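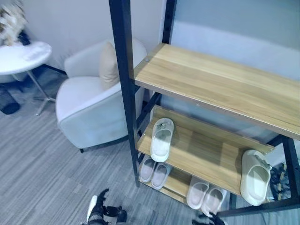
Blog > Days Out > Robots and Such

This site uses cookies to remember you were here. Accept | Manage

I have spent a good part of my adult life not putting shoes away, so when Drendus opened its doors for an afternoon in July and promised a robot that handles household chores, I drove 32 miles to see it. I wanted to meet my replacement.

The building is out past the Gikdale exit, between a tile showroom and a place that sells hot tubs. You sign a form, you get a sticker, and you are pointed toward the cookies. Then they walked us through in groups of 7, which meant I spent the tour behind a very tall man in a fishing hat.

The robot goes by Brilby. I'd pictured a stage and maybe some music. What Brilby had was a corner with gray carpet, an armchair, a little round table and a shoe rack with slippers on it. It looked like the waiting room of a dentist who makes you take your shoes off.

The job was slippers. I own slippers. I have never thought of them as a hard problem, but our guide talked about them the way my uncle talks about carburetors. They're soft in one place and stiff in another, she said, and people never leave them the same way twice. I felt a little seen. 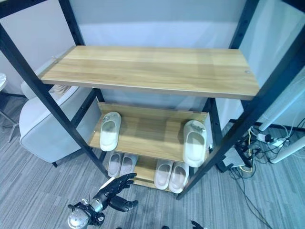
She also told us the software side is called Panicker, which I would have changed before inviting the public. A kid near the front asked if it panics. She said no, it stops and waits, and that sounded to me like what I do.

Somebody asked how many tries it had made that morning, and the answer was 67. I haven't tried anything 67 times since my driving test. The guide seemed pleased with the number. She wouldn't give us a price, a date, or a straight answer on whether it does laundry.

What surprised me was how long I stood there. You start out smirking at a machine reaching for footwear and then you catch yourself leaning in, holding your breath over where a thumb is going. The man in the fishing hat whispered "come on, come on." I may have done it too. 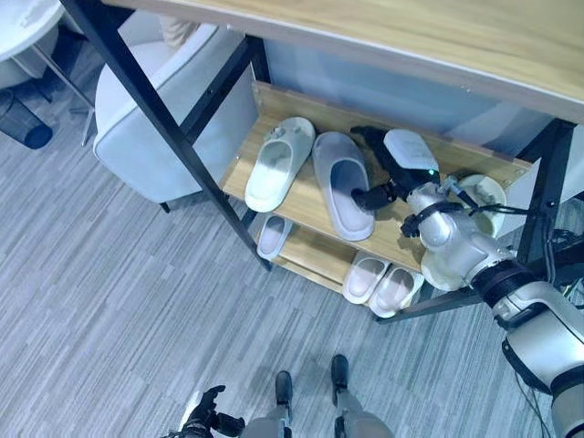
If you want to go

They're planning another open afternoon in the fall. Doors open at 1:30, parking is free, and the line moves slowly, so eat first. The cookies were gone by the time I came back around. Wear decent socks, too. I spent the whole tour looking at slippers and the whole drive home looking at the hole over my left big toe.

My own hallway, for the record, still has 4 shoes in it, and no two of them match.

12 comments | 31 shares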